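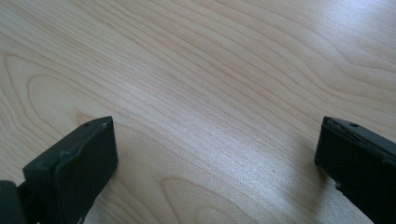

Table top, window end, taken this morning

Veneer top going pale toward one side, refinish or leave it?

pinegrove_dan
Posted 2025-03-12
I have a dining table with a light blond top, long wavy grain with a couple of ovals in it. I bought it used from a guy named Torquil Buchanan who was moving out of state. He called it a Stumholm and said it was solid wood. The right side looks a lot paler to me than the left. Some of that is light on it in the photo, but I think it looks washed out on cloudy days too. It has a slight sheen, no gloss.

I was going to sand the whole top and put on a clear coat in April when I can open the garage. Any reason not to? I have a random orbit sander and a box of 80 grit left over from the deck.

marla_k
Do not put 80 grit on that. I don't think it's solid. It looks like veneer to me, and on a modern table that can be very thin. You will go through it before you know it.

pinegrove_dan
He told me solid. How would I check?

marla_k
Get under it with a flashlight and look at the edge and the underside. If the lines on top carry over the edge and you can find end grain on the short sides, it's solid. If there's a strip glued around the outside, it's veneer.

oldbench
The ovals don't prove anything either way. You get that figure on flat sawn boards and you get it on veneer. I have a solid ash desk with the same kind of loops in it. I would not call it from one photo.

marla_k
I didn't call it from the ovals. I don't see a joint between boards anywhere, and the grain runs right through.

oldbench
It's one part of the table. There could be a joint a foot over.

teakettle405
Before you sand anything, find out if it's the wood or the finish. Wipe a small spot on the pale side with mineral spirits and look at it while it's wet. If it matches the other side, the finish is worn and a new coat will take care of most of it. If it's still lighter, the wood itself changed color from the sun and clear coat won't fix that.

Also move it away from the window for a few weeks, or turn it end for end. I turned mine every 3 months and it evened out.

pinegrove_dan
OK, went under it. There is a strip around the edge, and the lines on top stop at the strip. There's also a sticker that says Lotura, not Stumholm. So veneer, I guess. Spirits test: the pale spot got darker, but it still doesn't match the left.

oldbench
Then marla was right about the veneer. Sun did the rest.

marla_k
Skip the power sander. Clean it, scuff by hand with 320, wipe the dust, two thin coats of a water based satin. Oil based will turn it yellow.

teakettle405
I'd go with nothing at all. It's a pale table and part of it is a little paler. A runner costs 9 dollars.

marla_k
If the finish is worn, a runner won't keep water out of it.

teakettle405
He didn't say it was worn. He said it was pale.

pinegrove_dan
It doesn't feel rough anywhere. I turned it around this afternoon and I'll look at it again in April. If I do coat it I'll use the satin and try it on the underside first. The 80 grit went back on the shelf.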